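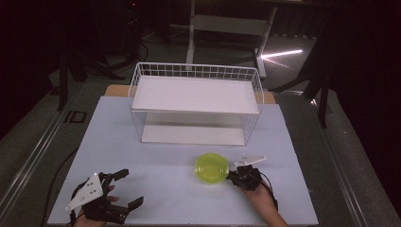 Drahtregal mit zwei Ebenen, davor eine gelbgrüne Schale

Zwischenbericht 2 an die Spieleförderung Tastar
So, 29. Mai, von Domenica Frei

Liebes Tastar-Team,

der zweite Zwischenbericht zu »Kirnton« kommt diesmal pünktlich (beim ersten musstet ihr ja nachfragen, tut mir immer noch leid). Ich schreibe wieder so, wie ich es euch am Telefon erzählen würde, die Tabellen mit den Kosten liegen getrennt bei.

Das Wichtigste zuerst: Das erste Kapitel ist von Anfang bis Ende spielbar! Man kommt mit der Nachtfähre an, findet das Zimmer über der Bäckerei, redet mit den Leuten am Hafen und steht am Ende vor dem verschlossenen Leuchtturm. Der Übergang vom Hafen in die Oberstadt lädt noch zu lange und der Hund läuft manchmal durch die Treppe, aber man kann das durchspielen, ohne dass jemand von uns daneben sitzt und Konsolenbefehle eintippt. Im Dezember war das noch ganz anders.

Dialoge

Im Antrag stand, dass wir bis zum Sommer alle Gespräche der ersten beiden Kapitel geschrieben haben. Kapitel eins ist fertig, mit 185 Dialogen, inklusive der kurzen Sätze im Vorbeigehen. Kapitel zwei hängt. Das liegt an mir, ich habe die Figur der Hafenmeisterin im März komplett umgeschrieben, und danach passte die halbe Oberstadt nicht mehr dazu. Sie weiß jetzt von Anfang an, was mit der Fähre passiert ist, und lügt die Spielerin an. Das spielt sich viel besser, zieht aber einen Rattenschwanz hinter sich her, den ich unterschätzt habe. Ich rechne damit, dass Kapitel zwei sechs Wochen später fertig wird als geplant.

Technik

Wir sind bei Daza als Dialogwerkzeug geblieben, obwohl ich zwischendurch ziemlich geflucht habe. Nach dem letzten Update waren alle Bedingungen mit Tageszeit kaputt, die Bäckerin hat um Mitternacht frische Brötchen angepriesen und der Leuchtturmwärter schlief mittags auf der Mole. Das hat uns acht Arbeitstage gekostet. Inzwischen speichern wir vor jedem Update eine eigene Version und lassen abends einen Testlauf durch alle Gespräche gehen, der uns eine Liste mit toten Enden ausspuckt. Aktuell stehen da noch 23 drauf, die meisten in der Kneipe.

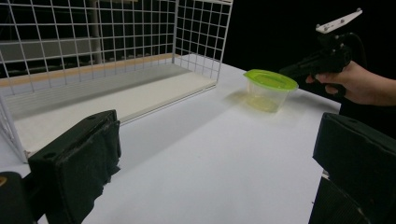 Korb aus weißem Drahtgitter mit hellem Boden

Testrunde

Gespielt haben 17 Leute, alle bei uns im Büro von Drukby, jeweils anderthalb Stunden mit anschließendem Gespräch. Sehr gut angekommen ist das Notizbuch, das sich selbst weiterschreibt (und in dem die Spielerin auch Unsinn notiert, wenn man sich Unsinn zusammenreimt). Nicht gut angekommen ist die Karte. Fast alle haben sie einmal geöffnet, gedreht, wieder zugemacht und dann lieber jemanden nach dem Weg gefragt. Erst wollten wir sie ganz streichen, jetzt probieren wir eine Variante, auf der nur die Orte auftauchen, von denen man schon gehört hat.

Und dann die Schrift! Auf dem Handheld war sie für mehrere Leute zu klein, eine Testerin hat sich das Gerät fast an die Nase gehalten. Drei Schriftgrößen sind inzwischen eingebaut, die Sprechblasen wachsen mit. Bei der größten Stufe bricht das Menü noch um, das steht für Juni auf dem Zettel.

Geld und Zeit

Beim Ton liegen wir unter dem Plan, weil wir die Möwen und das Wasser selbst aufgenommen haben. Bei der Animation liegen wir drüber. Ich würde gern den Rest vom Ton in die Animation schieben und bräuchte dafür von euch ein kurzes schriftliches Okay. Die Gesamtsumme bleibt gleich. Die zweite Rate rufen wir wie vereinbart mit diesem Bericht ab.

Was als Nächstes kommt

Im Juni machen wir die Kneipe sauber, danach baue ich die Oberstadt mit der neuen Hafenmeisterin zu Ende. Die Demo wollen wir im Herbst zeigen, mit Kapitel eins und den ersten Minuten aus Kapitel zwei. Den Zugang zur aktuellen Fassung schicke ich euch mit getrennter Mail. Bitte speichert vor der Treppe am Fischmarkt, wegen des Hundes.

Viele Grüße
Domenica

Weitere Beiträge
Zwischenbericht 1: Nachtfähre und Hafen
Wie das Notizbuch in Kirnton funktioniert
Möwen aufnehmen bei Windstärke sechs
Drukby sucht Unterstützung für die Animation

Kontakt | Impressum | © Drukby | Nach oben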